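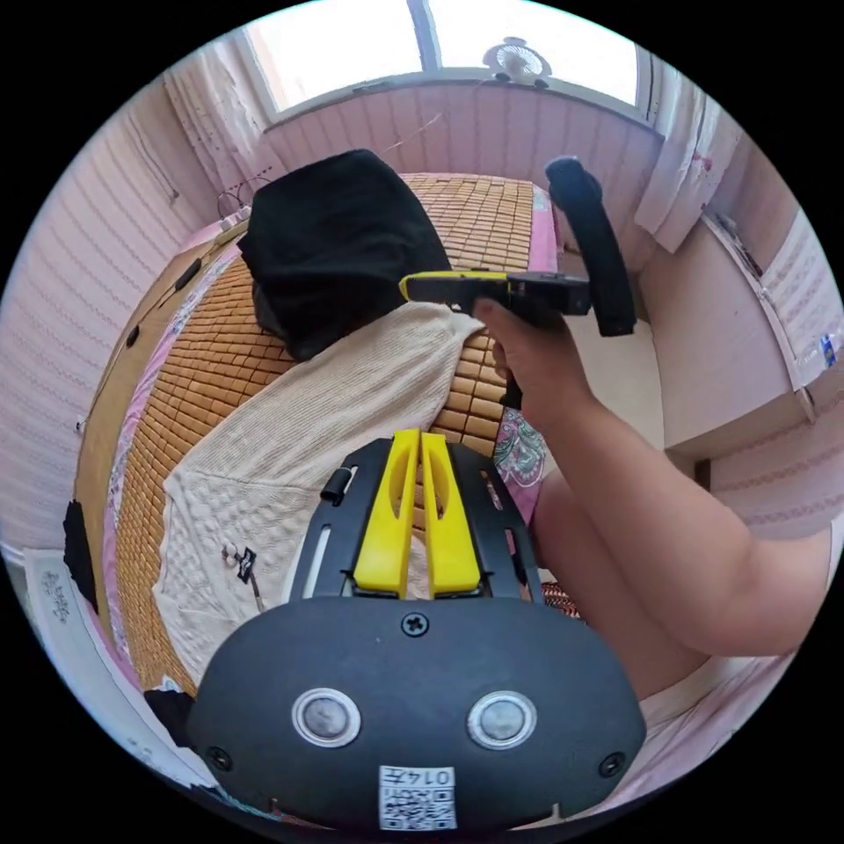 Progress report to the Oltby Fund
Kasholm Night Care Project, second reporting period
Prepared by Feven Demissie, project lead

1. Summary

The project gives overnight respite to people who look after an older relative at home. A trained sitter stays from ten in the evening until six in the morning so the carer can sleep. In this period we kept the Kasholm service running, opened the second one in Indetti, and finished the first round of sitter training. We did not open in Bakilana, which was planned for February. The reasons are in section 4.

We are asking the Fund to agree to one change to the budget. It does not raise the total.

2. The service so far

We now have 40 families on the books across both places. Most have one night a fortnight. A few have one night a week, where the carer is also in paid work or is unwell. Demand in Kasholm is higher than we can meet, and the waiting list there has been closed to new names until more sitters are ready.

Indetti has been slower. Families there are less used to having a stranger in the house at night, and several asked to meet the sitter twice before agreeing to a first visit. Abrehet Derese, who coordinates Indetti, now builds these two meetings into every new case. It takes longer, but cancellations on the first night have dropped.

Carers tell us at review what they did with the time. Nearly all say they slept. One woman in Kasholm said she had slept in the back bedroom with the door shut for the first time since her father's stroke, and had woken at four anyway, out of habit.

3. Training

We trained 13 sitters in this period. Robel Mamo led the course, with two evenings on safe moving and turning, one on medicines (reminding only, sitters do not give them), one on confusion at night and one on record keeping. Everyone who started the course finished it.

The session on confusion was the one people asked to repeat. We will run it again as a stand-alone evening and open it to family carers as well. 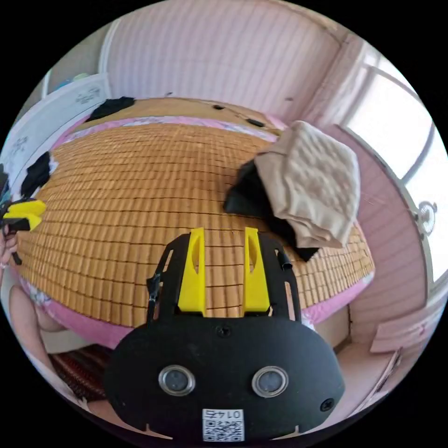

Bedding came up more often than we expected, both in training and on visits. Our first guidance assumed a standard mattress with a fitted sheet, and told sitters how to check for creases and damp. Many of the families do not make a bed that way. Some sleep on a bamboo mat laid over the bed, like this one of small tan tiles with a pink fabric border, and the old checklist had nothing to say about it. Hui-mei Cheng has rewritten the page. Sitters are now told to ask the family how the bed is normally made, to feel for raised or broken edges where the person's hips and heels rest, and to leave the bed as they found it unless there is a risk to the skin. Anything that worries them goes in the night book and is passed to the district nurse in the morning.

The revised page has been in use in both places since the last team meeting. Sitters say it is shorter and easier to follow.

4. Problems and delays

Bakilana did not open. We had a coordinator lined up who took another post, and the room we were to use as a base was let to someone else. Mulugeta Admasu has since agreed to act as coordinator two days a week, and we are talking to the health centre about sharing an office. We would rather open late with a proper base than start from somebody's kitchen table.

Transport home at six in the morning is still a weak point. The first bus from Kasholm does not leave until nearly seven, and sitters were waiting in the cold or paying for taxis themselves. For now we refund taxi fares — this is the main overspend in the period.

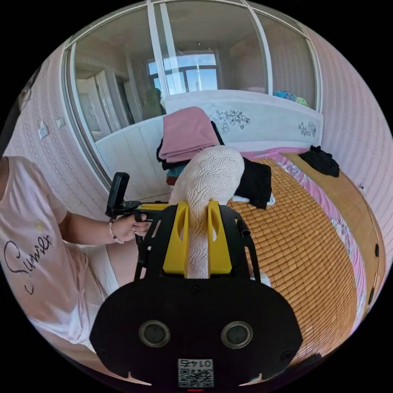
The other difficulty is the telephone line. Sitters can ring the on-call coordinator at any point in the night, and they do, but the calls fall on too few people. Abrehet and Robel have covered most of them between them, on top of day work. We plan to bring Mulugeta onto the rota as soon as he has done his induction, and to pay a small fixed sum for each night on call.

5. Budget

Spending is within the total for the period. Rent is under because of Bakilana. Travel is over by 700 for the reason given above. We ask the Fund to let us move that amount from rent to travel, and to treat early taxi fares as an allowed cost from now on. A full statement is attached.

6. Next period

Open in Bakilana with a small number of families.
Repeat the evening on confusion at night, in Kasholm first.
Reopen the Kasholm waiting list when new sitters have finished their shadow nights.
Start paid on-call cover.
Hold carer reviews in Indetti. Hui-mei will do these at home visits, as few carers there can get out to a meeting.

Questions on the figures should go to Hui-mei Cheng, and on anything else to me at the Kasholm office.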